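Warum ich unserem Planer nicht mehr glaube, wenn er "Erfolg" meldet

23.8.25

Seit Juli läuft bei uns Plirkix, und seit Juli höre ich in jeder Besprechung, das Thema Demontage sei jetzt "im Grunde ein Softwareproblem". Gemeint ist das als gute Nachricht. Ich schreibe seit Jahren Software für Roboter und kann daran nichts Beruhigendes finden.

Für alle, die hier neu mitlesen: Es geht um alte Desktop-Rechner, die ein Arm zerlegen soll. Gehäuse liegt auf der Seite, Seitenwand ist ab, und dann sollen Teile heraus, die noch jemand gebrauchen kann. Plirkix nimmt die Bilder der festen Kamera, schätzt daraus, wo was sitzt, und baut eine Folge von Greifzielen samt Bahnen. Auf der Folie sind das drei Kästchen mit Pfeilen dazwischen. Die Pfeile sind der Teil, mit dem ich meine Abende verbringe.

Fangen wir mit der Wahrnehmung an. Das Modell gibt für jedes Bauteil eine Konfidenz aus, und die ist fast immer hoch. Auch dann, wenn es danebenliegt. Bei unserem letzten Durchgang mit 200 Planungsläufen gab es 37, in denen die geschätzte Höhe des Zielteils so falsch war, dass ich die Bahn niemals freigegeben hätte. In der Ausgabe unterschieden sich diese 37 durch nichts von den anderen. Gaetano Amato, der den Wahrnehmungsteil betreut, hält das für eine Frage der Kalibrierung. Kann sein. Ich halte es für eine Frage dessen, was man überhaupt trainiert hat: Kästen um Bauteile herum, in der Bildebene. Die dritte Dimension wird hinterher drangeklebt.

Dann die Kabel. Im Kollisionsmodell kommen sie nicht vor. Der Planer kennt das Gehäuse als Wanne, das Netzteil als Quader, den Laufwerkskäfig als Quader, und alles, was biegsam ist, gilt als Luft. Das betrifft die Kabel im Rechner und genauso die, die am Arm selbst entlanglaufen. Man plant also eine kollisionsfreie Bahn durch einen Raum, den es so nicht gibt, und freut sich über die Rechenzeit. 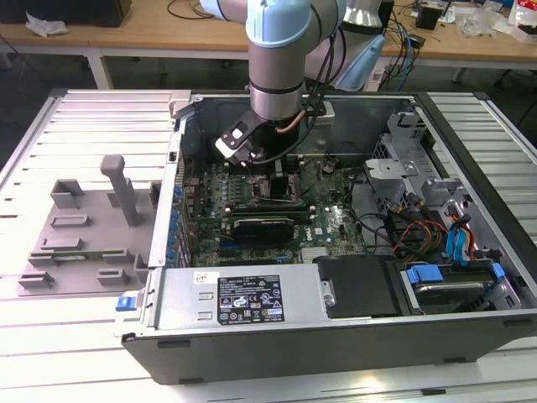
Rehema Kimaro hat vorgeschlagen, die Kabel als aufgeblasene Sperrzonen zu modellieren. Haben wir probiert. Der Planer findet danach in vielen Gehäusen überhaupt keinen Weg mehr zum Mainboard und meldet nach Ablauf der Zeit "keine Lösung". Mir ist das lieber als eine falsche Lösung, aber ich sehe ein, dass man so eine Demo schlecht verkauft. Jetzt steht der Sicherheitsabstand in einer Konfigurationsdatei, und jeder dreht daran, bis sein Fall durchläuft. In meinem Zweig stehen andere Werte als in Rehemas, und welche bei der Vorführung in Urkberg geladen waren, konnte mir hinterher keiner sagen. Im Log steht der Name der Datei, der Inhalt nicht. Das habe ich inzwischen geändert, es waren vier Zeilen.

Überhaupt, die Werkzeuge. Der Simulator spielt jede Bahn sauber ab, weil er dasselbe Modell benutzt wie der Planer. Wenn beide denselben Irrtum teilen, bekommt man ein grünes Häkchen. Ich habe angefangen, die Tiefenwerte vor der Wiedergabe absichtlich zu verfälschen und zu schauen, ab wann der Plan kippt. Bei manchen Zielen passiert lange gar nichts. Bei anderen reicht ein Versatz von 3 mm, und der Finger landet im Kühlkörper statt darüber. Diese Empfindlichkeit würde ich gern neben jeder Erfolgsmeldung sehen. Bisher steht dort nur SUCCESS, in Großbuchstaben.

Was heißt das Wort denn eigentlich? Ich habe im Code nachgesehen. SUCCESS bedeutet: Der Bahnplaner hat eine Lösung zurückgegeben, und der Regler hat das Ende der Trajektorie innerhalb der Toleranz erreicht. Vom Bauteil ist in der ganzen Funktion keine Rede. Wer also hört, der Ablauf sei 100 Mal hintereinander erfolgreich gewesen, sollte freundlich fragen, ob dabei auch etwas in der Hand war.

Die Gegenrede kenne ich. Aus der Gruppe in Bustham heißt es, das nächste Modell lerne solche Dinge aus Daten, man müsse nur genug davon haben. Vielleicht stimmt das sogar. Dann hätte ich gern vorab aufgeschrieben, welche Gehäuse nicht im Training waren und was als Fehlschlag zählt. Darauf warte ich noch.

Der Regler ist übrigens der Teil, über den ich mich am wenigsten beschwere. Die Kraftbegrenzung tut, was im Handbuch steht, und wenn sie abbricht, erfährt man den Grund. Leider behandelt Plirkix den Abbruch als Anlass, dieselbe Bahn noch einmal zu versuchen. Das Ticket dazu ist offen, mein Patch hängt im Review, und bis er drin ist, steht die Zahl der Wiederholungen bei mir lokal auf null.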